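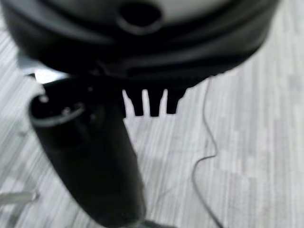
Why do black things have shiny spots?

Light travels in straight lines until it hits something. Then some of it bounces off and some of it gets soaked up. A white wall bounces back most of the light that lands on it. A black object soaks up most of it, so very little reaches your eyes.

A smooth black surface still bounces a bit of light, a little like a mirror. If the surface is curved, only one part of it faces the right way to send the light to you. You see a small pale spot or a thin gray line there. Move your head and the spot moves too.

Holes look even darker. Light that goes into a deep hole bounces from side to side, and it loses some of its strength each time. Not much comes back out. The rim can still catch the light, so it often looks gray.

Try it yourself

You need a flashlight, a black plastic lid and a black sock.

1. Make the room dim.
2. Shine the flashlight on the lid and look for the bright spot.
3. Now shine it on the sock. The cloth is rough - it scatters the light in all directions, so there is no sharp spot.

Draw what you see.

Written by Weronika Sikora, 17th August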